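走廊尽头的玻璃圆桌，总算有人管了

下午四点多我下楼倒水，路过一楼靠玻璃墙的那块休息区，听见有人在争一卷胶带该放哪儿。凑过去一听，原来是“圆桌整理周”开始了！这事在楼里的公告群里说了快一个月，我一直以为说说就算，没想到真动手了，于是水也没倒，站在那儿看了半天，回来赶紧写这条小消息给大家。

先说背景，新搬来的邻居可能不知道。Gruvov这栋楼一共16家小公司共用一楼，休息区的玻璃圆桌是大家最爱抢的位置，采光好，离茶水间近，椅子又是那种藤编款，坐久了也不硌。问题也出在这儿：人人都爱坐，人人都爱顺手放点东西，走的时候又不拿。鼠标、鼠标垫、外卖单子、小纸条，什么都有。我自己去年12月还在那儿落过一副耳机，三天后才想起来，居然还在（谢谢各位不拿之恩）。

这次牵头的是Pastura工作室的Wenceslao Serrano，大家平时都叫他老塞。他中文说得比我还溜，群里的通知也是他写的，写得特别长，我猜一半人没看完。规矩其实很简单：桌上的东西先不扔，先摆开认领，下班前没人认的收进前台的抽屉，抽屉里放满一个月再处理。
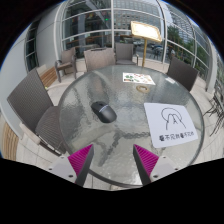 玻璃圆桌上的鼠标、印着卡通小人的垫子和彩图单子。

最招人的是那块浅色的垫子，上面一个线条小人，两只胳膊举起来挡着脸，底下一行大黑字，开头是“看不见我看不见”。我当场就笑出声了，这不就是我每次听到“谁来收一下桌子”时的心理活动嘛！旁边Strand的两个姑娘也在笑，一个说想拿去放自己工位，另一个说你先问问是谁的。我走的时候还没人来认，群里倒是已经有人把那句话当表情用了，刷了一整屏。

鼠标是黑色的，这种颜色楼里少说一半人都在用，所以认起来反而麻烦。老塞的办法是让大家报自己鼠标的特征，报得对就领走。有人说“我的滚轮有点松”，大家都说这算什么特征，谁的滚轮不松。后来又有人讲，自己那只买来就贴过标签，贴在哪儿却说不上来，只好回去翻聊天记录找照片。

再说印着菜的那张单子，这个我得多讲两句，跟大家的午饭有关系。休息区一直有人把点餐单留在桌上，方便后面的人接着拼单，本来是好事，可是单子旧了没人换，上个月我照着一张老单子下单，对方说这道菜早就不做了，害我重新点，多等了一节课那么久（我上学时落下的毛病，时间总按节课算）。这回说好了，点餐单统一放在茶水间墙上的夹子里，谁发现换新了谁就把旧的撤下来，桌上不再留。
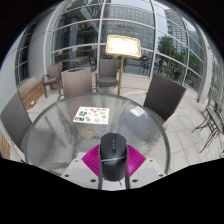 椅子的事也顺便定了。以前开会的人老把藤椅拖到走廊那头去，用完又懒得拖回来，等别人想坐的时候就得满楼找。现在的约定是借可以，当天还，还回来要摆到桌边，别堵着玻璃墙那边的路。保洁阿姨特地托我强调这一条，她说地砖她每天早上都拖，椅子横七竖八的时候，她得先当一遍搬运工。大家体谅一下吧，顺手的事。

说到钱，估计有人关心。整理周没有另外收费，用的是上次Imisden跳蚤集市剩下的公共经费，账上还有1,368元，打算买几个带盖的收纳盒，再买两块擦玻璃的布。桌面那种带纹路的玻璃特别容易积灰，光用纸巾擦，纸屑会卡在纹路里，我试过，越擦越气。收纳盒的预算是100元，老塞说超了他自己补，我已经替大家截图留证了，哈哈。

也有人提议干脆把这张桌子换掉，换成带抽屉的木桌，东西有地方收。群里报了个价，3,000元往上，讨论了十来分钟就没声了。我个人是舍不得换的，玻璃桌下午有光的时候真的好看，坐那儿改稿子心情都好一点。而且桌子有抽屉也未必管用，我工位就有抽屉，里面什么样我自己都不敢打开看。

还有人担心，认领的时候会不会有人冒领。这个我也问了，老塞的回答是，贵重的东西不走摆桌这一步，直接交前台登记，凭描述领。桌上摆的都是小件，真有两个人抢同一样，就先放前台，让两位自己商量。到我走的时候还没出现这种情况，倒是出现了反过来的：一把折叠伞，问谁谁都说不是自己的，最后塞给了前台当公用伞，下雨天谁没带谁拿，记得还就行。

对了，胶带最后到底放哪儿，我也打听到了。一派主张放茶水间，一派主张放前台，吵到后来定的是放前台，理由是寄快递的人多半要经过那里。茶水间那派不太服气，说下周再议，我看这事还得吵一轮。

认领每天下午五点半截止，丢了鼠标、垫子、充电线的都下来转一圈，找不到再去前台问抽屉。那块“看不见我”的垫子如果是你的，麻烦快点来，惦记它的人已经不止一个了，我也算一个。收纳盒到货以后放在哪儿、怎么分，老塞会再发通知，到时候我照样转给大家。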